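7. Sep. 2019 - Werkstattbuch, Verpackungsversuche Trockenware

Folie von Minetti ist da, 50 Beutel zum Testen. Graue Ware, knistert stark, Schweißnaht an der kurzen Seite. Die alte Folie von Araújo liegt noch im Regal, bitte nicht mischen!

Falltest aus Tischhöhe, 10 Beutel. 7 dicht, 3 an der Naht offen. Immer dieselbe Ecke. Verdacht: Schweißbacke links zu kalt, im August hatten wir das schon mal. Temperatur erst morgens messen, wenn die Maschine kalt startet - abends sagt der Wert nichts.

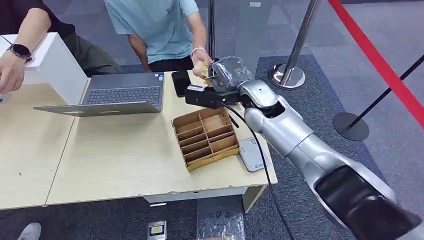 Graues Päckchen in Knitterfolie, am Greifer

Wasserbad gemacht, Blasen wieder an der linken Ecke. Backe abgebaut, Belag runtergekratzt, neues Teflonband drauf. Danach besser, aber erst wenige Beutel gefahren, also noch nix beweisen.

Offen:
- Rückmeldung nach Norkodville, die wollen 3000 Stück und fragen nach dem Termin
- Calside wegen Ersatzbacke anschreiben, Teilenummer steht auf dem Deckel innen
- Etiketten halten auf der knittrigen Folie schlecht, anderen Kleber probiern
- Waage nachkalibrieren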